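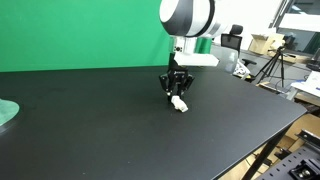
Clegg Studio Services is looking for a part-time workroom assistant at its Plimness site. The job is looking after the large tables, the backdrops and the small objects that go on them, so that each session starts with a clear surface and the right item to hand. A typical set-up is one small white object on a big black table with a green backdrop behind, and on a black top every speck of dust and every fingermark counts. The shelves and worktops next to the tables fill up quickly, and keeping them in order is a good part of the day.

The post is for 63 hours a month, worked as mornings or afternoons by agreement. It is open to people who have not done this kind of work before.

What you will do

Wipe down the tables before and after each session, using the cloths and cleaner provided.
Put out the items on the day's list and return them to their boxes afterwards.
Keep the item register up to date. There are 300 entries at present, kept in 132 labelled boxes.
Check the backdrops for creases and marks, and report any that need replacing.
Tidy the side benches, coil leads that are not in use and take packaging to the recycling store.
Unpack deliveries from our Dadton store and check them against the delivery note.

What we are looking for

You should be tidy, patient and happy to do the same job carefully several times in a morning. Many of the items are small and pale and hard to tell apart, so good attention to detail matters more than experience. You will need to read and write clear notes in English and use a simple spreadsheet. Some boxes have to be lifted to shoulder height. Please tell us if this would be difficult, as the shelving can be rearranged.

Experience in a stockroom, a school technician's post, a museum store or a props department would be useful.

What we offer

Paid training over your first 90 hours, working alongside the present assistant
Paid breaks, with a kitchen on the same floor
Work clothing and gloves
Free parking behind the building, and a bus stop on Pramach Road

The hourly rate is given in the application pack. Hours are set a month ahead. There is no evening or weekend work.

How to apply

Ask for an application pack at the Plimness reception desk or through the contact form on this site. Send us the completed form with a short letter saying which hours would suit you. A CV is welcome but you do not have to send one. Interviews will be held at Plimness in late February and will include a short practical task, sorting and labelling a box of small items.

Posted February 4, 2025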